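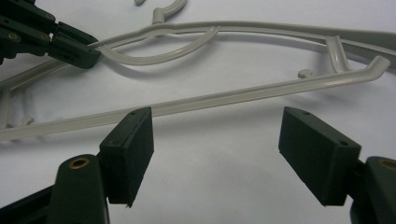

Okasance Hangers, notes for the set

Contents

This folder is about plastic clothes hangers and how they get tangled when they are put down in a pile. The hangers are light gray, with smooth round rods and curved hooks. They lie on a white table.

The set has 184 short recordings. In each one the task is the same: take one hanger out of the tangle and put it to the side, with the hook turned to the left.

Where the hangers come from

Most were bought from Vevau in one pack. Please do not mix them with the hangers from the Mkhize set. Those have a different shoulder, and the labels will not match.

Words used in the labels

bar: the straight lower part of a hanger
shoulder: the curved upper part
hook: the part that goes over the rail
peg: any small piece that stands up from the plastic
tangle: two or more hangers which touch and cannot be lifted separately

If a hook is caught under the bar of another hanger, the label is "tangle, hook". If only the bars are crossed, it is "crossed".

Files

Folders are numbered from 600 to 700, but some numbers are missing. I removed 4 folders where the notes were lost. The others were not renumbered.

Known problems

Gray on white is difficult. Shadows under the rods were sometimes labeled as a second rod, and I corrected those I found. In the early folders "peg" and "hook" may be exchanged.

Changes

August 12, 2020: the word "arm" replaced by "shoulder" in all labels.
October: Pistance list of hanger sizes to be added.

Corrections are welcome, please write the folder number in the subject.

Yurii Koval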